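Keeping the hands in service: Kyu-ri Ra on upkeep at Lindell

April 2022

Kyu-ri Ra maintains one robot at Lindell, a two-handed unit the staff call Wike. Most of her hours go into the hands.

"The arms hold their calibration for months," she said. "The fingers don't. The tendons stretch, and the first sign is a fingertip that closes late."

Her check runs before the first task of the day. Each finger is driven to full extension and back, and the motor current is logged. The limit is 233 milliamps in free air. Above that, she removes the cuff and inspects the cable guide for wear. A full retension takes 86 minutes, including the soak at operating temperature.

Florante Mangubat, who wrote the task software, moved the head camera down 4 degrees in January. Before that, the fingertips left the field of view when the arms were retracted.

"If both hands aren't visible at the start pose, we can't compare joint angles against the picture," he said. "Now we can do it without a fixture."

The cabinet task is the one they use after a repair. Ra prefers it to the bench test for its long reach and its low shelf.
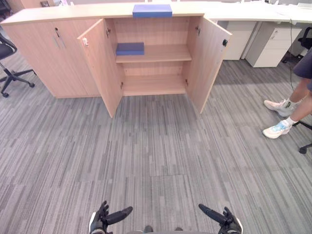
Wike's head camera view at the cabinet, both hands at the lower edge.

Asked about spares, Ra said she keeps 14 tendons cut to length and orders the guides from Larnex. She has stopped greasing the guides. "It collected carpet fiber. I clean them dry now and change them when the current goes up."

The next job is the left wrist connector, which Mangubat wants replaced before the software update.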